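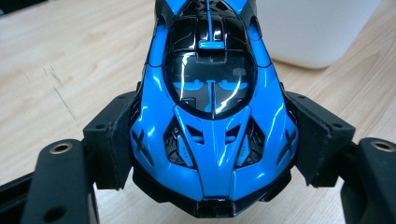

Crichton Industrial Precinct: land release and the Vokura application
Business and Planning Forum — 4 replies

Sosomwood_Chamber
Posted Fri 21 March
Members are advised that council has placed the second stage of the Crichton precinct on exhibition. The stage comprises 430 hectares, of which 130 are reserved for advanced manufacturing. Vokura has lodged an expression of interest for 2 adjoining lots. Submissions close in August.

plaltik_leasing
Plaltik supports the release in principle. Our concern is the reservation. Existing tenants in stage one have been unable to secure room to expand, and several would not meet the definition of advanced manufacturing in the draft plan.

ratepayer_north
I must respectfully disagree. Stage one was sold without conditions and much of it became storage yards. A reservation with a build-by date is the only means of preventing a repeat.

plaltik_leasing
Storage yards pay rates and employ people. A build-by date would be acceptable to us — the definition would not.

Sosomwood_Chamber
Both positions have been noted for the Chamber's submission. Council has confirmed that the definition remains open to amendment. Vokura's application refers to over 100 positions at full operation, although the labour schedule has not been released. Members wishing to see the draft submission should contact the office in writing.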